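Read-aloud chapter book for a 5 and 8 year old together?
Posted in Books & Reading, Aug 23, 2023

My two share a room, so they get one story between them at bedtime. The eight-year-old wants real chapters and a plot that carries over. The five-year-old drifts off if there's a page without anyone talking. We did a long animal story over the winter and gave up in January with 13 chapters left, which still bothers me. I don't mind old-fashioned language, but I'm the one reading, so nothing that makes me want to skip paragraphs. Do you stick with one book for both, or split it up?

Satish Kandasamy
Member, 497 posts

We stuck with one book. Pick something where each chapter is its own small adventure, then it doesn't matter much if the younger one misses a night. Older family stories are often built that way. I read the first chapter to myself beforehand and mark the long descriptions in pencil so I know where I can trim. The five-year-old won't notice and the eight-year-old probably won't either.

Two other things that worked for us. Start each night by asking the older one to tell the younger one what happened last time – it takes a minute and you find out who was listening. And stop in the middle of a chapter if it's running long. I used to push on to the end and everyone was cross by then.

If you give up on a book, put it back on the shelf and try again in a year. We dropped one twice and finished it on the third go.
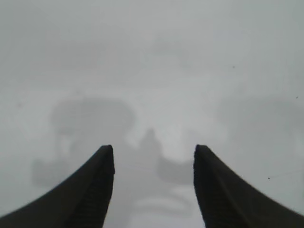
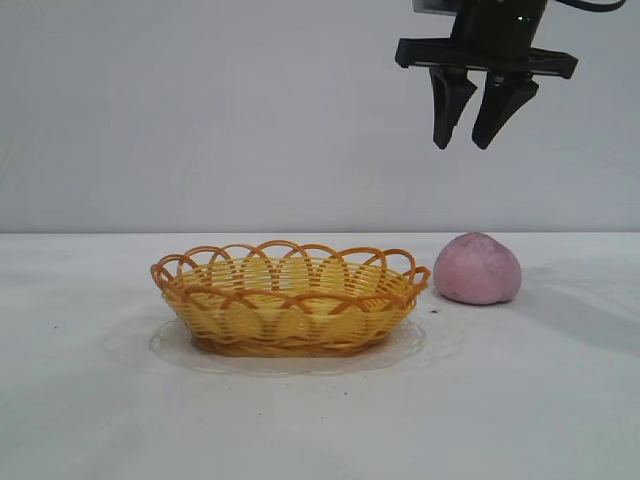 Black gripper fingers, in both pictures

Poojary
Member, 3,789 posts

Split it. Picture book first for the little one, lights low, then a chapter for the big one. Ours was asleep by page three most nights.

Jasta
New member

poems! short ones. also try audiobooks in the car, then you get a night off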